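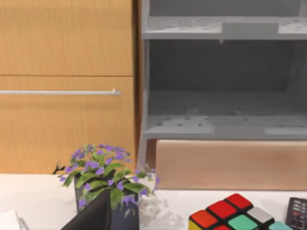 Stulau stock app: eight months in

I run a small homeware shop and I'd been doing my stock on a spreadsheet that only I understood, so when Parvathi Naidu (she has the card shop two doors up) told me she'd moved to Stulau I signed up for the trial that same evening.

Getting started was easier than I'd feared! I had 400 product lines to bring over and the import took most of them without a grumble. It choked on 11, all ones where I'd typed a slash in the name, and I fixed those by hand over a cup of tea.

What I love is the low stock alert. You set your own level for each item and it emails you at 8 in the morning – before I've opened up, so I can order straight away. The supplier page is good too, with room for notes about minimum orders and who to ring.

The reports are weaker. I can get sales by week or by month but I can't compare this December with last, and exporting it all to do the sums myself rather defeats the point. Returns are fiddly as well, and a part refund still takes me two goes.

Support is by email only. Telmo Quintana answered both of mine the same afternoon and was lovely about it, though I'd still like a phone number for Christmas week.

Four stars from me, and I've renewed on the yearly plan.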